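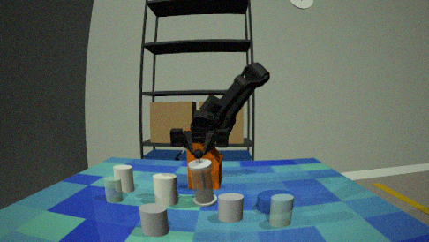

Inspection checklist, cylinder handling cell (simulation model and bench setup)

Unit: Sirkov arm on orange base, two-sided gripper
Site: Flaltstead
Date of inspection: August 23, 2018
Interval: 3000 cycles or next scene revision, whichever comes first

1. Base and mounting
Base seated square to the far edge of the table: OK
Base bolts at marked torque: OK
Comment: Witness marks line up on all bolts. The model origin was compared with the bench drawing and matches.

2. Linkage and elbow
Parallel bars free of contact through full travel: OK
Elbow clearance to shelving behind the table: OK, see comment
Comment: The elbow is the highest point of the arm in the pick pose. Keep the shelving fixed in the model. If it is moved forward, repeat this item before any run. The two cardboard boxes on the lowest open shelf stay where they are.

3. Wrist and gripper
Wrist block tight, no play by hand: OK
Tip centered over the pin of the tall cylinder: OK
Gripper pieces converge evenly: OK
Comment: Left piece had 0.2 mm more play than the right at the last check. Shimmed, rechecked, within limit. Prosar shim set is now one short - reorder.

4. Cylinders
Tall translucent cylinder upright on its white disc: OK
Top and pin undamaged: OK
Shorter cylinders clear of the vertical approach path: OK
Comment: The low blue cylinder is close in color to the dark patches of the table covering. Edge detection dropped it in 11 of 390 test views. Not a safety item, but raise the contrast threshold before the September run. The translucent green and teal pieces show the covering through their sides, so check them by top face only.

5. Table surface
Covering flat, no lifted edges or folds: OK
Collision surface matches visible surface: FAIL, corrected
Comment: Collision plane was 6 mm low. Cylinders dropped slightly on load and settled with a small tilt. Plane raised, scene reloaded, all pieces stable. Old file kept under the Nedeljković folder for comparison.

6. Floor and surroundings
Yellow floor stripe present and in the correct position: OK
Storage behind the table outside the swept volume: OK
Comment: The blue containers under the lowest open shelf are static bodies. Do not switch them to dynamic.

7. Stop functions
Stop from operator panel: OK
Stop on joint limit: OK
Stop on gripper overload: NOT TESTED
Comment: Load cell channel was not mapped at the time of inspection. Cell is released for reduced speed only until this item is signed off.

Open items: 3 (reorder shims), 4 (contrast threshold), 7 (overload stop)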